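Medwood open day, quick notes

Typing this on the train back so excuse the mess. Went to the Medwood open day, 22 November 2025, got there late because the shuttle from the parking lot only runs every half hour and I just missed one. Badge, coffee, straight up to the second floor.

Main thing I wanted to see was the teaching hall. Medwood does the collecting for two customers, Halim and Vetine, and they let us stand behind a rope while people worked. Ryota Sugawara took our group through. Fast talker, good answers, no slides thank god.

So the way they do it now - no robot at the table for most of it. The person holds a gripper in each hand and just does the job. Picks up, puts down, opens, closes. The grippers log it and the robot learns from that later. They used to do everything by remote control, sitting at a console with an arm across the room, and they still do for some jobs. Sugawara said the console was slow and people hated it after an hour. By hand they get through way more. Their count for the console last December was 477 good runs for the month. The same month this year is planned at 2,226. Big jump, we'll see.

Got to try the console myself. Awful at it. Took me forever to get a block into a cup, there's a lag, tiny but you feel it in your wrist. The guy after me did it first try, of course.

Then the lunch break. Sandwiches ok, ran out of the chicken ones early. Talked to a woman from Rotow who wants the same thing for her packing line, she asked the price three times and got three differnt answers.

After lunch back to the hand-held side. Cloth is the hard one they said. Boxes and bottles hold their shape, cloth never lies the same way twice, so they need a lot more tries on it. About 803 so far for the basket job alone and Sugawara reckons that's not close to enough. I asked what counts as a bad run. Dropping the cloth, mostly, or moving too fast. People speed up without noticing and then the whole batch gets looked at again. New people get two days of practice before anything they do is kept.

Cables are a pain, everyone said so. A wireless pair is being tested but the batteries die too soon. 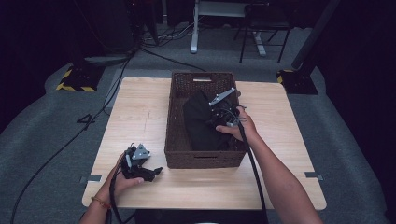

Would I go again, yes, but go in the morning. By three the hall was packed and you couldn't hear a thing from the back. Bring a jacket too, they keep it freezing in there. Handouts were gone by the time I left so if anyone grabbed a spare one pls let me know.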